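Grulia Forums > Jobs and Workplaces > Door robot at our building, anyone else?

tyyne_o
I work evenings at Heiskanen, 17 years now, cleaning and room turnover. Management is bringing in a two-armed robot from Trumlow for the late rounds. Right now it's all simulator practice, and they gave us a login so we'd "feel included." The pitch is that it takes the boring part, going room to room, and we get "more meaningful tasks." I asked which ones. Still waiting.

Posting some stills so you know what I mean by boring part. Doors, mostly.

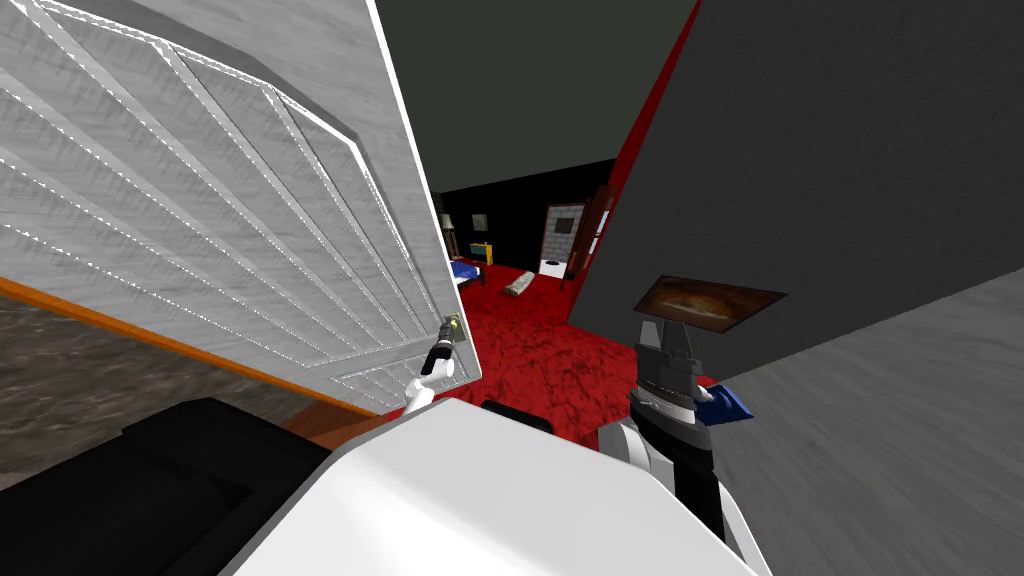
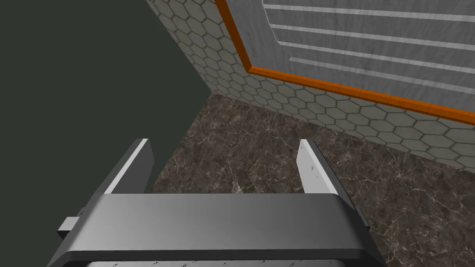
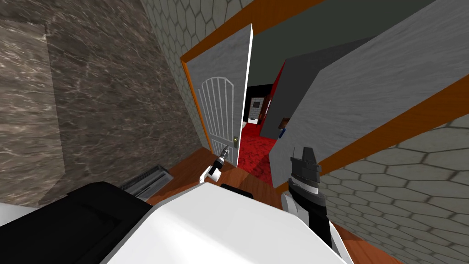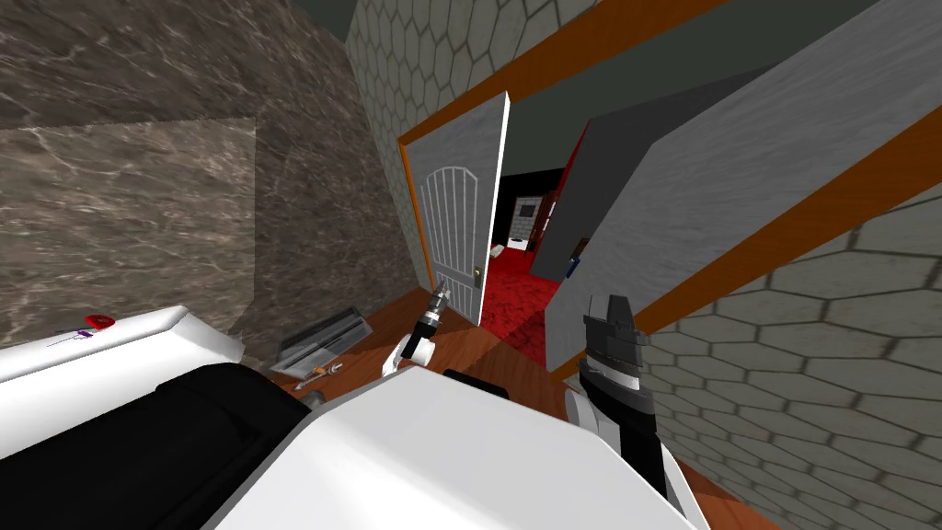 My guess is the hours get cut first and the meaningful tasks show up sometime after that. Struan Shearer from operations told us the rounds are 70 percent of the shift. OK, so what happens to 70 percent of the shift?

rulstead_ray
Same speech at our place in December. We went from three people on nights to one, and the one gets a tablet and a lot of alerts. Ask for the staffing plan in writing.

Zodwa M
I'd push back a little. My knees are shot from walking a building every night and I'd hand that over tomorrow. The machine isn't what cuts hours, your manager is.

rulstead_ray
Sure, and the manager needs something to point at when he does it.

H_Trujillo
How much of this has been tried on real doors? Ours stick when it's humid. One closes by itself if you don't lean on it. I've yet to see a simulator with a door like that.

tyyne_o
Asked that too. They said it will do almost 200 practice doors before it comes on site. Didn't say who fixes the schedule on a night it gets stuck.

Zodwa M
You, probably. Get them to pay for it.

tyyne_o
Meeting is next week. I'll bring the question about the sticky doors and the one about the hours, in the other order.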